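Sep 21, 2019, Wesulthorpe workshop

Second week with the Pai line taking over packing. It did 2496 trays against 2124 by hand. Ilango Palaniappan is now on faults and changeovers — less lifting, more waiting. 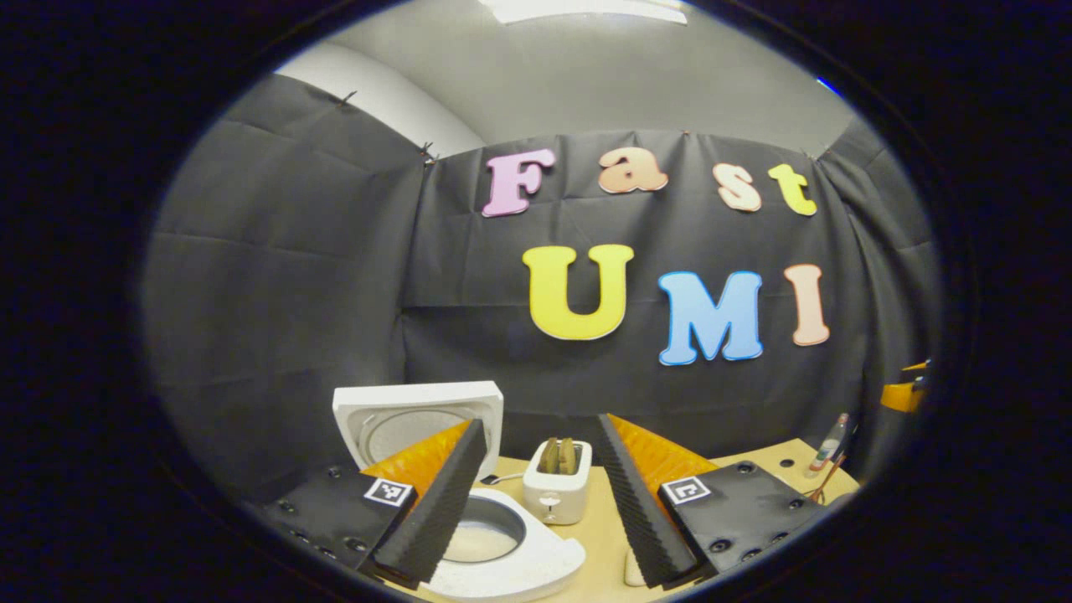

Shift handover needs rewriting before Mamen goes over as well. Ilango wants stoppages logged by the person who clears them. Black ribbed pads on both fingers, so add pad wear to the log, checked every 300 trays.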